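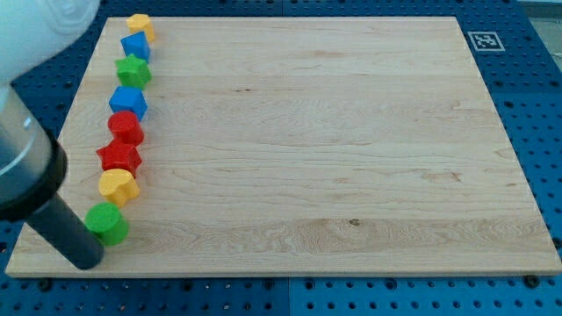

A repeating background is a small picture, called a tile, that a web browser lays side by side and row upon row until it fills a page or part of one. It's one of the oldest tricks in web design and still one of the most delightful, as a file of a few kilobytes can dress a screen of any size. Wood is a perennial favourite. Pale boards with a mostly horizontal grain, long wavy streaks and faint darker lines look lovely behind text, but they are a real test of the tile maker's skill: every streak that leaves the right side has to be met by one at the same height on the left, or a seam appears.

Tiling is the default behaviour in CSS. The background-repeat property can limit it to one direction (repeat-x or repeat-y) or switch it off with no-repeat. Two later values, space and round, keep tiles whole by adding gaps between them or by stretching or squeezing them to fit, and they're well worth a play!

Seams are usually fixed with the offset method. The image is shifted by half its width and half its height so the outer edges meet in the middle, where the join can be painted over. The free editor Murnano does this in one step, and its companion library, Bramwell, holds nearly 2900 ready-made tiles sorted by colour and material.

Very small tiles show their pattern quickly. Layering 3 tiles of different widths, with some transparency, hides the repetition wonderfully well.

See also: Gradient, Sprite sheet, Texture mapping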